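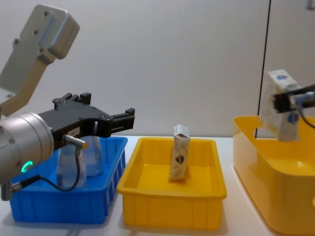
Flaterbridge Evening Singers - notes from the summer catch-up meeting

Tuesday, August 27, 2024, side room, started a bit after seven once we'd found enough chairs

There were 18 of us in the end, which I thought was very good for August! Apologies came from two of the altos (both on holiday), one bass (new grandchild, lovely news, card went round) and our accompanist, who sent me a long message that I've tried to fit in where it belongs. I took the notes because I was sitting nearest the pen. If I've got anything wrong please tell me at the first rehearsal and I'll put it right.

### 1. Last meeting's notes

Agreed as correct apart from one thing. I'd written that the second sopranos wanted to move to the other side of the hall, and what they wanted was for the *first* sopranos to move. Sorry both. I've changed it in the folder.

From the jobs list: the music stands have been mended, all but the one with the bent foot, and that one is going to be kept for the conductor's coat. The piano was tuned in July. The tuner said the top octave is on its way out but should see us through to Easter if the heating isn't turned up straight underneath it. The kettle question is still open, see item 7.

### 2. Looking back at the summer concert

We had a good long talk about this one, longer than the agenda allowed, but I think people had been saving things up. General feeling was that the first half went very well and the second half was too long. The folk song set was the favourite by miles. Several people had been stopped in the shop the week after and told so. The Latin motet was nobody's best moment, and we agreed to rest it for a year or so (one tenor asked for it to be rested for good, and I said I'd write that down, so I have).

Other points, in no real order:

- The interval ran to nearly forty minutes and we lost some of the audience to the garden.
- People at the back couldn't hear the introductions. Our conductor is happy to use a microphone if someone else will hold it the right way up.
- Programmes were nice but the print was very small. Keogh, who printed them, can do a larger type on the same paper with no extra to pay if we cut the long list of past concerts on the back page. We voted to cut it, with one against.
- Black folders looked much smarter than the mix we had at Easter. If you've still got a borrowed one, please bring it back!

I said I'd really enjoyed it, for what that's worth, and that I'd like us to keep the song about the ferry.

### 3. Money

After paying for the hall, the printing and the piano we've got £2,626 in the account. That's a bit healthier than we'd expected, mainly down to the raffle. The biggest thing still to come out is the autumn hall hire, due at the end of next month.

There was some back and forth on subs. One view was that we should leave them alone while the account looks all right, and the other was that it's kinder to put them up by a little each year than by a lot all at once. I could see both sides. We settled on leaving them as they are until Christmas and talking about it properly in January, with the figures printed out so that we're all looking at the same sheet. The half rate for students and anyone who's short at the moment carries on as before, and you only need to have a quiet word, no forms.

We also agreed a small sum for new copies of the carol book. Ours are mostly held together with tape, and the page with the descant on it has gone missing from so many of them that the sopranos have been singing it from memory with, let's say, local variations.

### 4. The Christmas concert

The date is held and the church has said yes. Doors and times to be the same as last year. We'll print 200 tickets through Keogh again. Last year we sold out early and then had to turn people away at the door, which was miserable, so this time a batch will be kept back for the evening itself.

On what to sing - deep breath - the conductor brought a list and we went through it. Definitely in: the wassail, the two French carols, the slow lullaby with the humming, and the ferry song (hooray) with a wintry second verse that one of the altos is going to have a go at writing. Probably in: the Basque carol, if the basses feel steady on it by half-term. Out: the twelve days, by a very large majority, after what happened with the ninth one last time.

Audience carols will be the four that everybody knows. We spent a while on whether people should stand for all of them. The answer was yes if they'd like to, and it'll say so in the programme.

Our accompanist's message asked if she could please have her music by the middle of October, all in one go and in the right order, with any cuts marked in pencil. Everyone thought this was very reasonable. She'd also like a proper lamp. The one at the church buzzes on B flat.

Readings: we'd like three, all short. Please bring ideas. Poems are fine, and so is something funny, but it has to come in under three minutes, and one of us will be timing it this year.

### 5. The Trorkance day

The choir over at Trorkance has asked us to join them for a singing day in the autumn half-term week. They did this a couple of years ago and those of us who went still talk about the lunch. The plan is a warm-up together, a morning learning something none of us has sung before, lunch, an afternoon polishing it up, and then a very informal sing-through at teatime for whoever wants to come and listen.

Everyone seemed keen. The questions were mostly about getting there. The bus goes from the bottom of the hill and takes an age, but it does stop right outside their hall. Lifts will be sorted nearer the time, and there's going to be a sheet at the back of the rehearsal room with one column for people who can offer seats and another for people who need one. If you get travel sick please put yourself down for a front seat, it's a very bendy road after the reservoir.

Trorkance will do soup and bread, and we've said we'll bring cakes and something for people who don't eat dairy. I've put myself down for a lemon loaf. They've also asked whether we'd perform one piece of our own at teatime. The vote was for the folk set, shortened to two songs so that it doesn't feel as though we're showing off.

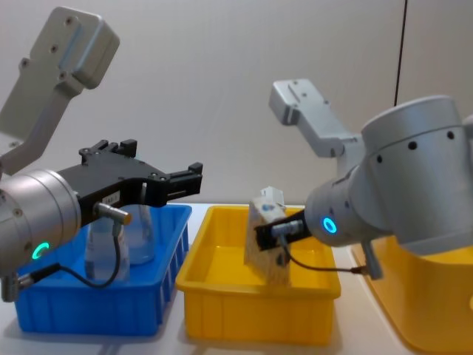 *Blue and yellow bins on the white table.*

### 6. Signing up on Wivus

We've been trying out Wivus for rehearsal sign-ups since the spring and I'd promised we'd talk about whether to carry on. Opinions were very mixed! About half the room likes getting the reminder the day before. The other half either hasn't managed to log in, or has logged in once and has been listed as "maybe" for every rehearsal ever since.

What we decided is that we'll keep it until Christmas, alongside the paper register, and that the paper register is the one that counts. Two of the younger members have kindly said they'll stay behind for fifteen minutes after the first two rehearsals with anyone who'd like help on their phone. Bring your password with you, or at least bring the notebook it might be in.

I did ask whether we could have the notes of these meetings up there too. We can, and I'll do it, but I'll go on printing a few copies and leaving them by the coats.

### 7. Tea, biscuits and the kettle

The kettle takes so long that the second tea break cup is really an end-of-rehearsal cup. We looked at three choices: a bigger kettle, two ordinary kettles, or an urn. The urn had strong support until it was pointed out that somebody would have to lift it down from the cupboard every week. Two ordinary kettles it is, on different sockets please, as we all remember the evening in the dark.

The biscuit rota starts again in September from the top of the alphabet. There's a request for fewer of the crumbly sort, on behalf of the person who sweeps up, who happens to be me this term.

### 8. New members

We're short of tenors (when aren't we) and could do with one or two more low altos. A short notice is going in the Flaterbridge newsletter, and the wording we liked best was simply "Come and sing, no audition, you don't need to read music". We'll have an open rehearsal on the second week of term and each part will look after its own newcomers, so nobody's left standing at the door holding the wrong book. We'll start with something easy and loud.

One of the basses suggested name badges. Mild groaning, but it was agreed for the first month only, first names and large letters.

### 9. Anything else

- The long black skirt left behind after the summer concert is still on the hook. It has pockets, so somebody must be missing it.
- Please park nose-in along the wall. The neighbours have been very patient.
- Cough sweets with noisy wrappers: please unwrap before the quiet bits.
- A thank-you card has gone to the family who lent us the gazebo.

We finished at 9, and put the chairs back in stacks of six.

### Jobs

- Ask Keogh for a price on the programmes with larger type and the tickets together - me
- Order the carol books - our librarian
- Second kettle - one of the sopranos has a spare and will bring it
- Reply to Trorkance with a yes and a rough idea of numbers - our chair
- Lamp for the piano - still needs somebody, please
- Newsletter notice - the altos, between them
- Lift-sharing sheet - me, up by the second rehearsal

Next meeting is after rehearsal in the first week of November, same room, and I'll send the agenda round the weekend before.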